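O quadro branco pequeno

Comprei o quadro em agosto, numa papelaria em Sturkberg que estava a fechar. Custou 9 euros. Andava há meses a escrever recados em envelopes usados e a perdê-los todos, e achei que um quadro pequeno, que se pudesse pousar na mesa e tirar da mesa, resolvia metade do problema. Resolveu um bocado menos do que isso, mas continuo a usá-lo.

É um quadro simples. Moldura fina de alumínio prateado, superfície branca com brilho, calha cinzenta para as canetas num dos lados compridos. A etiqueta com o código de barras ainda lá está, perto da ponta da calha. Já tentei tirar a de outro quadro com a unha e ficou uma mancha de cola que apanhava pó, por isso esta fica onde está.

Uso-o deitado. A Liesl Zwahlen, que partilhou escritório comigo durante dois anos, dizia que um quadro deitado é só uma folha cara. Talvez seja. Mas pendurado na parede eu deixava de o ver ao fim de uma semana, e em cima da mesa tenho de o afastar para comer ou para abrir o computador, e nessa altura leio o que lá está escrito.

A mesa é de madeira clara e por cima tem um tampo branco solto, que pus para não riscar a madeira. O tampo é um pouco mais pequeno do que a mesa e vê-se uma tira da madeira do lado de lá. Não me incomoda.
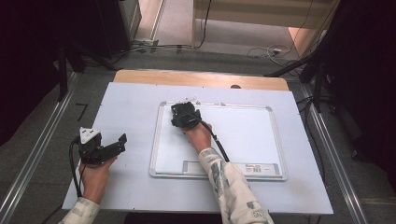 Sobre apagar, que foi o que me levou a escrever este texto. Passei as primeiras semanas a apagar com lenço de papel. O lenço funciona se a tinta for do dia. Se ficar lá uma semana, começa a deixar uma sombra cinzenta, e o lenço desfaz-se e larga bocadinhos brancos que vão parar junto à moldura. Depois passei para um pano de microfibra, seco, e melhorou muito. Quando a sombra não sai, passo outra vez a caneta por cima do risco antigo e limpo logo a seguir. O solvente da tinta nova leva a velha. Foi o Efraín Zapata que me ensinou isto, ele deu aulas muitos anos e tem opiniões firmes sobre giz.

Álcool, uso pouco. Uma vez por mês, no máximo, com o pano apenas húmido. Li algures que o uso frequente acaba por tirar o brilho à superfície e que depois a tinta agarra mais. Não sei se acontece em todos os quadros, mas o antigo, que eu limpava com álcool todos os dias, acabou assim.

Quanto às canetas, experimentei três marcas. As Velau são boas, escrevem escuro e apagam bem, mas secam depressa se ficarem de pé. As Riedl duram mais e têm a ponta mais grossa, o que num quadro deste tamanho obriga a escrever pouco. As terceiras vieram com o quadro e foram para o lixo. Fiquei com as Riedl pretas. Tive uma vermelha durante uns tempos e não compro outra — o vermelho custa sempre mais a sair.

O teste que faço a uma caneta nova é sempre o mesmo. Rabisco umas voltas seguidas, umas por cima das outras, sem levantar a ponta. Se a linha falha nas curvas, a caneta já vem meio seca da loja. Deixo os rabiscos ficar um quarto de hora e apago metade. A outra metade fica para o dia seguinte. 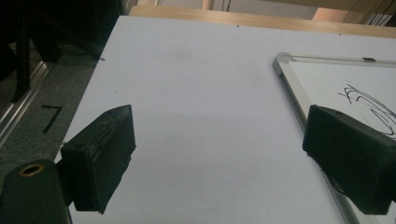

Os cantos são de plástico arredondado, e isso contou na compra. O quadro anterior tinha a moldura cortada a direito e fez dois riscos na mesa antes de eu ter posto o tampo. Com este posso empurrá-lo de um lado para o outro sem pensar.

Também tento não o encher. O Pádraig Scanlon tem em casa um de parede inteira, com listas que já ninguém lê, algumas de obras que acabou há anos. No meu cabem seis ou sete linhas com letra normal. Quando chego ao fundo, passo para o caderno o que ainda interessa e limpo tudo.

Falta-me arranjar um sítio para as canetas. A calha serve enquanto o quadro está quieto, mas assim que lhe pego elas rolam para o chão, e a alcatifa cinzenta já tem uma pinta preta que não sai. Estou a pensar numa caixa baixa, de lata, ao lado do quadro. Se alguém souber de uma com tampa que feche bem, deixe nos comentários.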